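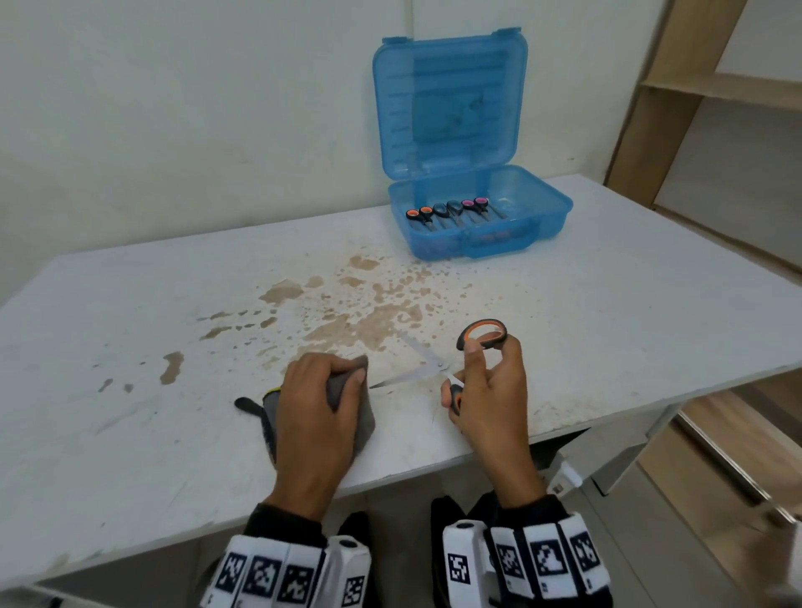 Standards for shared workspaces between people and robots have been written almost entirely around the robot. They set limits on speed and force, they require a stop button within reach, and they say where a fence must go. They say far less about the person whose hand motions teach the robot its task, and almost nothing about the condition in which that person's tools and table must be kept. The position of this office is that the gap should be closed before the next edition of the Sulutora guidance is adopted in May. A worker who wears marker bands on both wrists, holds gray fabric flat with the left hand, and brings open scissors to its edge with the right is doing work that carries a plain and familiar risk. The blades are a hand's width or less from the fingers that hold the cloth. No clause in the current guidance speaks to that distance, and none speaks to the tool case left open at the back of the table.

The Sulutora guidance runs to 39 clauses. By our reading, 26 of them concern the machine, and only 8 mention the human demonstrator at all. The remainder deal with records. We do not suggest that the authors were careless. The document grew out of older rules for factory cells, where the person was expected to stay outside the line while the machine moved. Demonstration work turns that arrangement around. In many sessions no machine moves at all, and the only hazards present are those of an ordinary workroom. It would be a mistake to conclude that an ordinary workroom needs no rule.

Three matters deserve attention in the revision. The first is the handling of sharp tools. The Moriarty workshops, which have recorded cutting and sewing tasks for several years, require that only one bladed tool be out of its case at a time, and that the case be placed beyond the far edge of the working area. We regard this as sound. It costs the demonstrator a few seconds and it keeps the working area clear for the hands. The Moriarty rule also asks that the case be closed between takes. Some members of our panel thought this excessive for blunt-tipped scissors, and the panel did not settle the point. My own view is that a rule with exceptions for certain tools will be applied unevenly by staff who are tired, and that the lid should be shut.

The second matter is the surface. Test sites tend to treat a table as furniture and to leave its upkeep to whoever cleans the building. In demonstration work the table is part of the instrument. Stains, spots and scuffs on a white top will be recorded along with the hands, and a system trained on the recordings may learn to depend on them. Two opposite remedies are proposed whenever this is discussed. One school wants every surface cleaned to a uniform finish before each session. The other wants wear and dirt left as they are, on the ground that homes and workplaces are seldom spotless. The Evel laboratory has argued the second case with some force, and we accept much of its reasoning. A marked table may remain in service. What cannot be accepted is a table whose condition is unrecorded. A short written note of the state of the surface, made at the start of the session and kept with the recordings, would satisfy both schools and would take less time than the argument has taken so far.

There is a separate question of hygiene and grip, and it should be kept separate. A residue that might transfer to cloth or make a handle slippery must be removed whatever the research value of leaving it. The guidance should say so in one sentence.

The third matter is what the demonstrator wears. Wrist bands with printed square markers are now common, and the guidance treats them only as a means of measurement. It gives their printing tolerance to a fine degree and is silent on fit. A padded band worn over a sleeve adds bulk just where the hand must turn to open a pair of scissors. Demonstrators at the Skuvitport site were asked to complete a comfort form after each shift, and 33 forms were returned before the practice lapsed. That is a small number, and we draw no finding from it. We do say that the form should be restored and that the guidance should require one like it. Bands should be checked for fit before cutting tasks in particular, and a demonstrator should be free to refuse a band that hinders the grip without having to give further grounds.

Objections to these proposals have been of two kinds. Smaller laboratories fear the paperwork. Their concern is fair, and we have tried to keep the added duties to a single page. Others hold that general workplace law already covers scissors, tables and clothing, so that a robotics document need not. The law does cover them in broad terms. It does not consider a worker who must repeat the same cut many times with markers strapped to both wrists, and who may be asked to hold a pose for the benefit of a recording. Guidance exists to fill in such particulars.

Comments on the draft clauses will be received until the revision meeting. Sites that already keep written rules on tool cases, surfaces or wrist bands are asked to submit them in full, including any that were tried and later withdrawn.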